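Wed 26 May

Third go at the resist printing for the Kima cushion fabric. Jyoti was in early and had the screens degreased before I'd even found my apron, so for once we started before lunch. Same cotton as last week (the heavy one from Bennani), scoured and ironed, cut into 18 strips and numbered on the back in laundry pen.

Recipe as it stands: 200 g of the thick paste, 3 g of the Flarkex thickener sprinkled in slowly with the stick blender going, then a rest with cling film right down on the surface. Total batch came to 690 g with the water and that was more than we needed - I'd make half next time. It was still a bit stringy when I lifted the spatula. Hatem reckons I'm rushing the thickener and he's probably right, I got bored and tipped the last bit in.

Printing went fine on the plain dots and badly on anything with fine lines. Strips 1 to 6 are good. Strip 7 I put the squeegee down at the wrong end and dragged a lovely smear across the lot. From 8 on the lines started filling in, and by 12 I was washing the screen between every pull, which is no way to spend an afternoon! Jyoti tried a harder blade at a steeper angle and that did help, so the last few are hers.
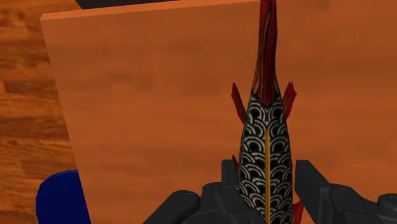 The repeat still needs sorting out before we burn another screen. At the moment every arc in the wave pattern is the same size, and once it's on a whole cushion it looks like bathroom lino. I'd like it to shift in scale across the cloth, the way the white and grey arcs on that fish get smaller up towards the tail and open out lower down. The black ground suits it too, and I'm tempted by one thin golden-yellow stripe, only one, run through as a second colour. Hatem wants to know how I plan to register a line that skinny by hand. Fair question, no answer yet.

Colour: the grey from the Esis tub dried much bluer than the swatch. Want to warm it up with a dab of the brown, but test on scrap first, please, whoever gets to it before me. Lid is cracked so it's living in the old yoghurt bucket, labelled.

Strips are hanging on the back line. Leave them overnight, don't iron. Jyoti is doing the wash-out tomorrow and I'll cut new film for the arcs, three sizes to start with. Kima don't need finals until July.

Also we're nearly out of screen tape.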